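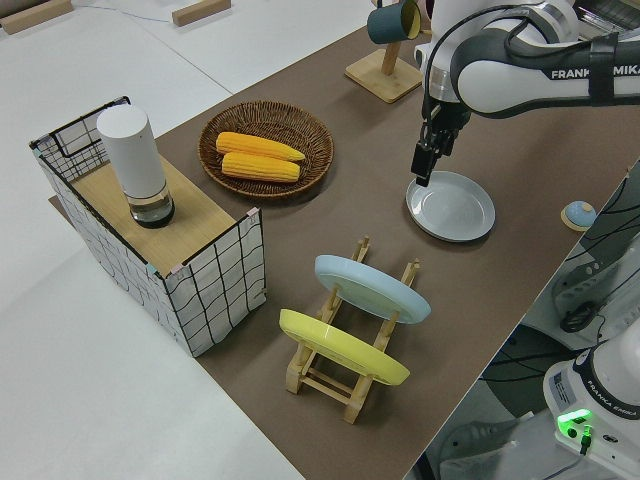 Jalside Table Kit: read me first

Hello, and thank you for trying the kit! It teaches a Franka Emika arm everyday kitchen jobs, such as picking up a plate or finding a home for it in the wooden rack, and we've grown rather fond of it.

The download holds 765 practice runs (version 40 of the set, tidied up in March by Ruth Inskip). Start with the plates, do go slowly, and keep the stop button within reach.

Stuck, or just curious? Write to Haris Paracha at Jalside, who loves a good question.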